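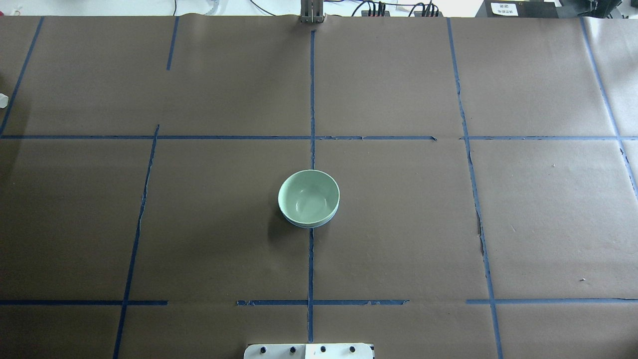
Photo: Tumaini Nyanda / Plernley Lab

Chapter 4
Where You Put the Bowl: Sampling Start Positions

My first manipulation paper had a success rate in the abstract that I was very proud of. A reviewer wrote back with one line: "Success from where?" I had no answer. I had put the object down wherever my hand happened to land, run the policy, written down a one or a zero, and reached in to put the object down again. If you've spent any time in a robot lab you have done this too, probably this week.

This chapter is about that question. It's a small one compared with what we covered in Chapter 3, and it needs no math beyond an average until we get to Section 4.4. But I've come to think it decides more about what your results mean than your choice of network does, so I'm giving it a whole chapter and asking you to put up with me.

4.1 A bowl, some paper, some tape

The running example for this chapter is the bowl task from the Estari project, which I worked on with Tumaini Nyanda at Plernley. The task is dull on purpose. A single bowl sits on the table, the arm has to pick it up by the rim and set it down on a mark, and that's the whole episode. We covered the table in brown kraft paper and laid out a grid on it in dark blue painter's tape. The bowl is pale green and shiny inside, and it shows up nicely against the paper.

Look at the lines for a second. They lean, they have gaps, and in places the edges are torn. Students always want to fix this. They ask if they should print the grid, or laser it, or project it from the ceiling (somebody really did price a projector). My advice is to leave it alone. The grid is there for the person placing the object, so that they spread their placements over the whole table and can write down which cell they used. A crooked cell does that job as well as a square one, as long as the cells stay the same for the whole study and the tape doesn't move between training and testing.

What does matter is what you do when the bowl lands on a line, as it does in the photo that opens this chapter. Which cell is that? Our rule was that the placement belongs to the cell holding the largest part of the foot, and if you can't tell by eye you take the one on the left. You may like a different rule. Pick it before the first episode and write it on the wall.

4.2 What we did the first time

We collected 577 demonstrations in July with no placement plan at all. There was tape on the table, but the only instruction to the operators was "move it around a bit." We trained a policy, tested it the same way, and got a success rate that looked great.

Then Tumaini went back through the recordings and assigned every starting position to a cell. I still have the printout. The middle of the table was packed, and out toward the far corners there was almost nothing – one whole corner cell had 9 demonstrations in it. People put things down in front of them, at a comfortable reach, and they do it even when they believe they're being random. I had done a good share of those episodes myself and would have sworn mine were spread out.

The test trials had the same lump in the middle. So our great number told us how the policy did on bowls in the middle of the table. When we tested again and forced the placements out to the edges, it fell apart. The arm would reach toward the center, stop short, and close on air. It had learned a motion that was a good guess for most of what it had seen.

4.3 What we did the second time

The second round used a schedule. Before each session a short script (we called it Olatunji, for reasons lost to time) shuffled the list of cells and printed it out. The operator placed the bowl in the next cell on the list, anywhere they liked inside it, ran the episode, and crossed it off. When the list ran out they printed a new one. This is stratified sampling, and if you've had a statistics course you met it on a page with colored balls in urns.

We ended up with 648 demonstrations, only a little more than before. Same bowl, same arm, same training code. For testing we ran 155 trials on a separate schedule, drawn up before training started so none of us could be tempted. The result on the middle cells barely changed. The result on the edge cells went from embarrassing to pretty good, and the far corners, which I had been blaming on the arm's reach, turned out to be mostly fine.

I want to be careful here. We changed two things between rounds, the amount of data and the way it was spread, and a strict reader should complain. In Section 4.5 I'll show the follow-up, where we cut the second set down to the size of the first and trained again.

Two practical points before we go on. Free placement inside the cell is part of the method, so don't aim for the center each time, or you'll train a policy that knows a handful of exact spots. And log the cell when you place the object, on paper if you have to. We tried recovering it later from video using Tolico, our in-house labeling tool, and spent a miserable Thursday arguing about bowls on lines.

Before you read on, take any dataset you've collected yourself and plot the starting positions of the main object. Keep that plot, we'll use it in Section 4.4 to work out how many trials per cell you need before a per-cell success rate means anything.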